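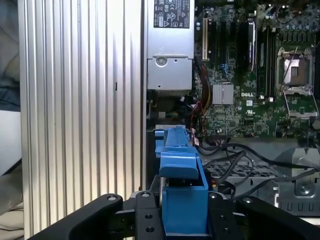 One stallholder at Grinero asked me before we started why she should fill in a form about what she didn't sell. Fair question, and I'll try to answer it over the next few slides.

Slide 2. What we did. From November we asked growers at Grinero and Hirnoten markets to write down unsold produce at closing time. 51 stalls took part, 40 of them every week. Weights only, no prices. Dönmez lent the scales. 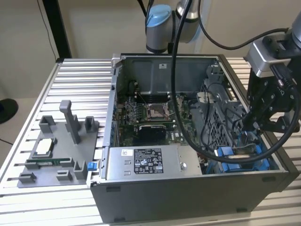

Slide 3. Leafy veg is the biggest part of it. Growers pick for a full table because a thin table doesn't sell, and then the last hour is slow. Pause here for the chart. Mention that Hirnoten closes at 3 and Grinero runs later.

Slide 4. Where it goes now. Compost, pigs, the grower's own kitchen. Delent kitchen takes boxes if they are dropped at the side door - most growers didn't know that. Ask for hands up.

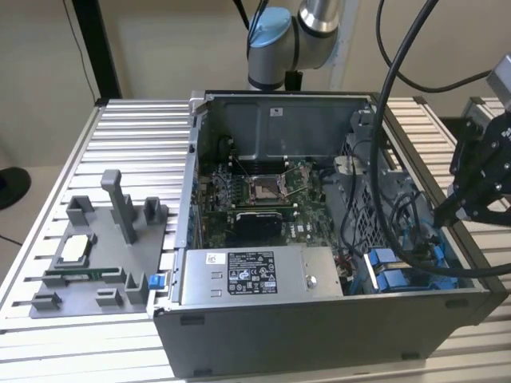 The weekly sheets went into a spreadsheet, and that was the slow part. Handwriting, mixed units, bunches of chard with no weight. We did it all on ordinary computers, so please don't think you need special kit. One column per crop is enough.

Slide 6. Next season. Shared box at the gate, one van run to Delent, 94 crates to start with. Sign-up sheet is by the tea urn. Questions.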